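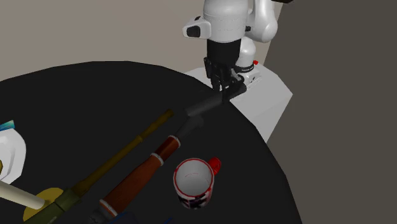

Figure 2. Simulated tabletop used for the handover rules. The gripper holds the tool by its dark metal end, with the banded wooden handle left free; a second long tool and a mug with a red handle are nearby.

4. Rules for Grasping on Behalf of Someone Else

4.1 Why the grasp is part of the standard

Most written guidance on handing objects to people begins at the moment the object changes hands. By then the interesting mistake has usually been made. A robot that picks up a tool by its handle has taken the one part the receiver wanted, and no amount of care in the last few inches of travel will give it back. The Valdale rules, which we revise in this section, spend four pages on the speed of the approaching arm and a single sentence on where the fingers should go. The sentence reads, in full, "The grasp shall be suitable."

We have tried to be more forthcoming. Our first rule (R1) says that when an object has a working end and a handle, and the receiver is expected to use it, the robot grasps the working end and leaves the handle clear. Figure 2 shows a grasp that meets R1. The fingers are closed on the metal, and the whole of the wooden handle is available to whoever wants it. A grasp on the collar between metal and wood would be a borderline case, and Section 4.3 deals with those at more length than we would have liked.

R1 has an obvious exception. If the working end is hot, sharp enough to damage the finger pads, or covered in something that the next object should not be covered in, the robot puts the tool down and lets the person pick it up. This is slow and a little undignified, but it is what a sensible coworker would do, and reviewers of the earlier draft who objected to it did not offer another answer.

4.2 Clearance and neighbors

The second rule (R2) covers what else is on the table. Long tools sweep out a surprising amount of space when turned at the wrist, and the arm's own planner may consider only the arm. In our tests with the Flesov planner, the default settings treated a held object as part of the gripper for lifting and then forgot it for turning. The mug in Figure 2 was put there with this in mind. Under R2, the held object must be included in every collision check from the moment the fingers close until the moment they open, and the check must use the object's full length. Where the length is unknown, the robot may lift but may not turn.

We also ask that a neighboring object of similar shape be present in at least some test layouts. The second tool lies alongside the first, which is an easy way to find out whether a system that has been told to fetch "the tool" will ask which one. Several did not. One of them, the Saditz baseline, chose with great confidence and no discernible principle.

4.3 Borderline grasps

A grasp is borderline when any part of a finger pad touches both the working end and the handle, or touches a joint between them. The earlier rules left this to the operator's judgment. Wanting Xue, who scored the first round of trials by hand, reported that her judgment changed noticeably after lunch, and we have taken the hint. Under the revised rule (R3) a borderline grasp counts as a failure, whatever the outcome of the handover. This is harsh on systems that get away with it. It also means that two labs scoring the same run should reach the same number, which was not the case before June.

4.4 Reporting

We ran 4000 simulated grasps under the revised rules. Of these, 2060 passed R1 through R3 together. We give the figure without further decoration because we have seen what happens to decorated figures. The Ueda checklist allows authors to leave out runs that ended in "an unrepresentative configuration," and a generous reader can make almost any failure unrepresentative by looking at it for long enough. Under our reporting rule (R4), every run that begins is counted. A run stopped by hand is a failure, and the reason for stopping goes in the log.

Authors should also say plainly whether a result comes from simulation. Ours do. A rendered mug cannot be chipped, and a simulated receiver never changes her mind halfway through reaching. We repeated 400 of the grasps on hardware, where R1 held up reasonably well and R2 produced the majority of the failures, most of them from object lengths entered by hand and entered wrong. That is a clerical problem -- the rules now require the length to be measured twice -- but it would not have appeared in simulation at all, where the tools come with their dimensions attached.

Grasps on flexible objects, and on tools whose two ends both do something, are outside the scope of R1 and are taken up in Section 5.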